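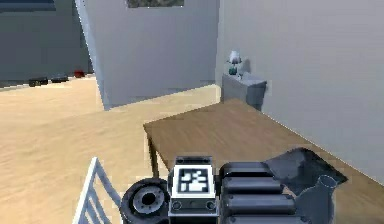 In Praise of the Table Nobody Has Set Yet

My grandmother had one good table, and she used it for everything. She rolled dough on it, cut out dress patterns on it, paid the gas bill on it, and once a year she cleared the whole thing off and fed sixteen people around it, with the little ones on piano benches and upturned crates. I grew up thinking every family had a table like that, and I've come around in middle age to thinking every family should, which is a different thing and will take me a little while to explain, so please get yourself a cup of something.

I've been reading the real estate listings lately (we aren't moving, I just like to look) and the dining room has very nearly gone out of the world. In the newer houses out toward Nekley you get an island with stools. The stools face the stove, or the sink, or in one house I walked through in January they faced a television hung where a window ought to have been. It was a lovely house otherwise! Good closets, a big porch, a laundry room bigger than my first apartment. But I kept wandering around looking for the place where a person could sit across from another person, and there wasn't one.

Now, I know the argument for the island, because my friend Annick Charbonneau makes it every time she comes over. She raised three boys and worked nights for a good part of it, and she says a dining table is a piece of furniture that collects mail. Her boys ate standing up, or in the car, or leaning on the counter telling her about their day while she packed their lunches for the next one, and they're fine men who call their mother. I can't argue with those boys. I've met them. And she's right about the mail, too. There are seed catalogs on mine as I write this, plus a library book and one glove.

Still, I think she's giving the counter credit that belongs to her. Annick could get conversation out of a parking meter. The rest of us need some help, and a table is a help. You sit down and you're stuck there, in a friendly way, until the slowest eater is through. My husband is the slowest eater in the county, and I've learned more about my own children waiting for that man to finish his green beans than I ever did by asking them a direct question.

It doesn't have to be a fancy table, either, and I wish the furniture stores would quit telling people that it does. Ours cost 400 dollars, secondhand, back when 400 dollars was a great deal of money to us, and I cried a bit in the truck on the way home from worry. It has a burn on one end from a casserole and a row of dents where our youngest practiced with a hammer. Neusa Arruda across the street has a folding one from a church sale, and she puts a bedsheet over it and serves the best fish stew I've ever eaten in my life. When I asked her if she'd ever thought of getting a proper one, she looked at me as if I'd asked whether she'd thought of getting a proper elbow.

What I would ask of a table is that it be big enough for one more than you've got. There were four of us at home and we bought one that seats six, and those two extra chairs have been the best money we ever spent. They've held in-laws and piano teachers, and a boy named Ghislain Girard who came home with my son to work on a history project and stayed for supper most of that spring. He's a pharmacist over in Wamusley these days. He still sends a card, and he always asks if the wobbly chair is still wobbly. (It is.)

I do worry about those extra chairs. When you build a kitchen with three stools for three people, you've made up your mind about company before anybody has rung the bell. I don't believe folks mean it that way. They're tired, and they've got a mortgage, and a big table takes up floor that has to be heated and swept. But a guest has to sit somewhere, and a couch with a plate on your knees is a poor place to stay for a second cup of coffee.

So if you're young and furnishing a place, and you've only got room in the budget for one nice thing, let me put in a word. Skip the big sofa for now. Get a table, used if you can find one, and put it where there's some daylight. Let the mail pile up through the week, and then move the mail over to a chair and call up a neighbor. Soup is plenty. Neusa says to make it fish, and I'd listen to her.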